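Call for Participants: Household Surface Care Study

Vultbridge Consumer Testing
Fokdale site

Vultbridge is recruiting households for a study of routine cleaning and wear on kitchen countertops. The study compares three pH-neutral cleaners on natural stone, engineered stone and laminate under normal domestic use. Participants clean their own counters with the product supplied, keep a written log and allow two home visits for surface measurement.

Study period

Enrollment closes Sun 5 January. Product kits are mailed in the week after enrollment closes. The log period ends in April, and the second home visit takes place within ten days of the last log entry.

Who can apply

Applicants must be 18 or older and live within the Fokdale delivery area. The kitchen must have at least one continuous run of countertop in daily use. Rented homes are accepted with written consent from the owner. Households that run a food business from the home kitchen are not eligible, and neither are employees of companies that make or sell cleaning products.

Natural stone must have been sealed at least once. If the date of the last sealing is unknown, write "unknown" on the form. Do not reseal the counter between application and the second visit. Counters with open cracks, unfilled chips or loose seams will be declined at the first visit.

One adult per household is registered as the primary participant and signs the log. Other members of the household may do the cleaning, but the primary participant must record it on the same day.

What participants do

The test area is a section of counter selected at the first visit and marked on a floor plan, which stays with the household. It should be a section where cups, trivets and similar items are normally set down. Keep using it in the usual way. Items do not need to be cleared away between cleanings, but they must be lifted and the surface under them wiped each time.

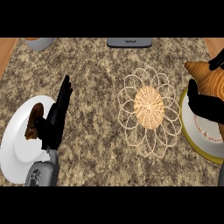 Cleaning and log procedure

1. Remove crumbs with a dry cloth.
2. Apply the supplied cleaner to the cloth, two pumps per cleaning. Do not spray the counter directly.
3. Wipe the full test area, then wipe again with the second cloth.
4. Enter the time, the cloth number and any spill since the last entry. For coffee, wine, citrus or oil, also enter how long the spill stood before it was wiped up.
5. Wash cloths without fabric softener.

At least one cleaning per day is required, with up to four missed days allowed over the full period. Longer absences must be reported in advance. No other cleaner, polish or disinfectant may be used on the test area. If one is used by mistake, record the product name and continue.

Home visits

Each visit takes under one hour. A technician measures gloss and color at fixed points and performs a water droplet test on stone. None of the measurements mark the surface. The primary participant must be present. Technicians carry photo identification and will not enter rooms other than the kitchen.

Payment

Participants who complete the log and both visits receive 2,000 Orura points, redeemable through the Orura panel website. Those who withdraw after the first visit but return the kit receive 1,000 points. Points are credited after the log has been checked. Kits remain the property of Vultbridge until the study closes.

Data handling

Logs and measurements are stored under a household number. Names and addresses are kept in a separate file and deleted once payment has been made. Participants may withdraw at any time without giving a reason.

How to apply

Request form 2 from the Fokdale front desk or through the Orura panel website. State the countertop material, its approximate age and the number of people in the household. Incomplete forms are returned once for correction.

Study lead: Ulla Pelkonen
Home visits and scheduling: Cameron Ngata
Forms and payment: Laiba Siddiqui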